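# Grid by grid: how welded mesh is made to last

Most wire goods fail at the joints. A wire of even quality will outlive the weld that holds it to its neighbour, and the weld will usually outlive the coating on top of it. The order of failure is well known in the trade, and the works at Flernside is laid out to deal with it backwards, starting from the finish.

Tundero moved its mesh line there in October. Wire arrives on coils, is drawn through straightening rollers and cut to length, then laid in two layers at right angles. A welding head presses each crossing and passes a short current through it. The metal softens, the upper wire sinks slightly into the lower, and the joint sets under pressure. Too little sink and the joint shears. Too much and the wire is thinned at the point where it will later be bent.

The line is set to weld 42 crossings at a stroke. After every 1,000 strokes the copper tips are dressed, as a worn tip spreads the current and leaves a dull, shallow joint that looks sound until it is loaded.

Folding comes next. A flat sheet is stiff along its wires and weak across the corners, so heavier wire is added at the rim and the uprights. Mulov, which supplies shop fittings, specifies a rim twice the thickness of the mesh.

Coating is the slow part. Sheets are degreased, rinsed, dried and sprayed with charged powder, which clings to bare metal and is then baked. Crossings are awkward - the charge gathers on the outer faces and leaves the inner angles thin. Rust nearly always begins there. 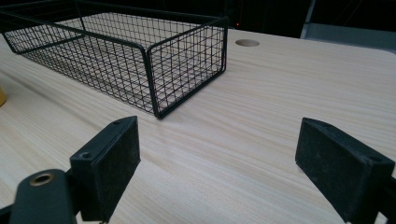
Jankauskaitė would put the blame earlier, arguing that thin powder is a fault of poor rinsing more often than of spraying, and that a second coat only hides it. She would sooner see the money spent on cleaner water.

The works now changes its rinse tanks every Wednesday. Test panels go into a salt cabinet for 6 weeks, and the first set is still inside.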